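Revista > Artes da Cena > Artigos > Secção 3

3. O ensaio corrido como instrumento de escuta

O que mais nos entusiasmou no teatro musical amador de Brulcombe foi a maneira como o coro aprende a ouvir antes de aprender a cantar. Acompanhámos 13 ensaios da companhia Tranwood, cada um com 90 minutos, e em quase todos o momento mais rico foi o ensaio corrido sem orquestra, só com piano vertical e marcações de giz no chão. Sem o apoio dos sopros, as entradas passam a depender da respiração do vizinho, e é um prazer enorme assistir a isso! A partitura usada foi a redução da editora Chow, anotada à mão pelos próprios cantores.

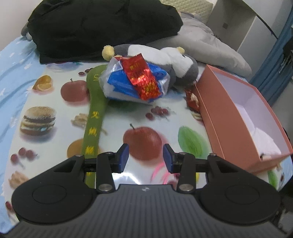
Figura 4. Garra manual com as maxilas abertas.

A pausa é, para nós, a grande matéria do segundo ato. No dueto que antecede o final, os dois intérpretes ficam calados durante cinco compassos, virados um para o outro, e a plateia inteira se inclina para a frente. Nos cadernos de ensaio chamámos a este desenho "posição aberta": dois lados frente a frente e um intervalo livre entre eles, tal como as duas pontas azuis da Figura 4, que nada seguram. Quando o intervalo encurta (um passo basta), o silêncio perde tensão e o dueto chega cedo demais ao refrão.

Na sala Enura, com uma acústica bem mais seca, a mesma pausa teve de ser reaprendida. O coro passou a atacar as consoantes com mais clareza e os solistas descobriram pianíssimos que em Brulcombe se perdiam. A comparação entre as duas salas continua na secção 4.

Comentários

coralista_alto: Canto em coro há anos e revi-me por completo na parte da respiração do vizinho. Que bom ver isto estudado!

M. T.: A redução para piano traz os cortes do segundo ato? A que temos cá salta o dueto.

plateia_fila5: Gostava de ler mais sobre as marcações a giz. Fica para a secção 4?

Contacto da redação | © Artes da Cena | Voltar ao topo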